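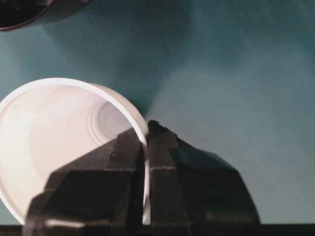
Cup wall held between the gripper fingers, open day, Saturday, November 6, 2021

Postside showed the Voveleck two-arm bench to 12 visitors. The program for the day was cup handling – one arm at the cup, the other standing by. Staff answered questions on cost and upkeep between runs.

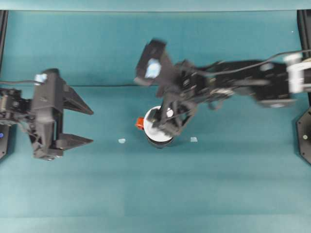

Kenna Gourlay asked that the next visit allow more time for questions, and we have agreed. The $1000 set aside for printing is unspent and carries over.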